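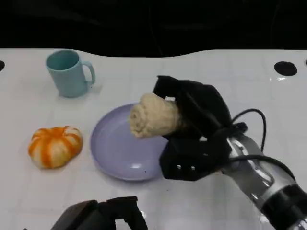
Towel over the plate, right gripper closed. Mug and pumpkin on the left.

22nd September, bench log, right gripper

Release fault again on the right side. I'm writing this up properly because Rohani had a hand near the gripper when it opened late, and that makes it a safety item as well as a nuisance.

Task was the towel to plate placement, same script as we've had since August. Pick the rolled towel, carry it over, lower, open, back off. Job 2441 in Gostia. The earlier runs today were fine apart from one where the roll came partly undone during the pick, which I put down to how I'd rolled it.

What happened on the bad run: arm lowered to the release height, open command went out, Gostia logged it as acknowledged, and the fingers stayed shut. The script took the acknowledgment as done and backed the arm off with the towel still held. The towel caught the rim of the plate on the way and dragged it toward the right until I hit pause. Nothing broken. Rohani went in to straighten the plate. I was looking at the log at that point and the status line said OPEN for the right gripper, so I told her it was clear. It wasn't. The fingers opened while her hand was under the towel. She got a towel on the wrist and no more than that, but the same thing with a late close would have been a pinch.

My mistake: pause is not a stop. Pause holds the arm and leaves the gripper powered with whatever commands are still queued. We both know this and I still called it clear off the status line.

Checks, in the order I did them.

1. Opened and closed the right gripper from the panel with nothing in it, 16 cycles. No fault. Sounded normal.

2. Same again holding the towel bundled up instead of rolled, thick enough to load the fingers. Fault on the third cycle. Command acknowledged, no motion, then it opened by itself a bit later.

3. Swapped commands to the left gripper with the same towel. No fault. Left it cycling while I wrote the first half of this page, still no fault.

4. Pulled the raw messages from the Trarno driver for the bad cycle. The "open" in the status isn't a measured state. It is the last commanded state echoed back. The measured finger width is a separate field and Gostia doesn't read it in our config. During the fault the width field didn't update at all, then jumped.

5. Moved the right arm by hand with the brake released and watched the width field. With the wrist straight it updates steadily. With the wrist rolled to the place pose it drops out, and comes back when I roll it toward home.

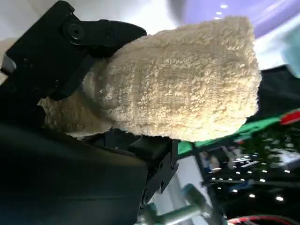 So the towel by itself isn't the trigger, though it had me going for a while. Cycles in step 1 were at home pose, and the ones in step 2 were at the place pose since that's where the arm had been left. I should have changed one thing at a time. Repeated step 1 at the place pose with empty fingers and got the fault without any towel. Repeated the towel at home pose, clean.

That points at the cable or its connector at the back of the right gripper. Wiggling the plug by hand at the place pose brings the dropout on and off. I haven't opened the connector yet. Thomas Zanetti rerouted the right side cable after the arm service and says he left it the same length as the left, but he couldn't remember whether the clamp went back in the same hole. Will look at that with him.

What I think is going on, not proven: the link drops for a moment, the driver holds the command and sends it again once the link comes back, and the acknowledgment comes from the driver and not from the gripper. That would fit the late opening. It also means a late close is possible by the same route. I tried to get one at the place pose with the fingers empty and did get it, once, in 47 tries. Once is enough.

Done today:
- Right gripper locked out. Tag is on the power switch. Please don't use it for anything, including "just a quick open".
- Left side only for other jobs. Left arm config unchanged.
- Script edited so the back-off waits for the measured width, and goes to a full stop if the field hasn't changed after an open command. Tested on the left gripper only. Saved as a separate copy, old one still in place until Rohani has read the changes.
- Note taped to the Mondal cabinet about pause versus stop.

Not done:
- Connector not opened, pins not inspected.
- No spare cable on the shelf. The Zalex bin labeled 528 has the short version, which won't reach. Need to order the long one.
- Haven't asked Trarno whether the resend can be switched off. Thomas has the login for their support page.
- Incident form. Rohani and I will fill it in together tomorrow morning, she wants to write the part about where her hand was.

Until the form is signed off the rule for this bench is full stop, gripper power off at the switch, then hands in. Screen status doesn't count as clear for either side. This slows resets down a fair bit - I timed one at just under a minute - and we'll live with it.

Raw messages from the bad run and from the cable wiggling are in the shared folder under the job number. The width plot is in there too but the time axis starts from driver boot, so line it up on the open command before comparing it with the Gostia log. I lost a while to that.

Rohani added later: wrist fine, no mark. Also the plate has a scuff on the underside that she thinks was there before.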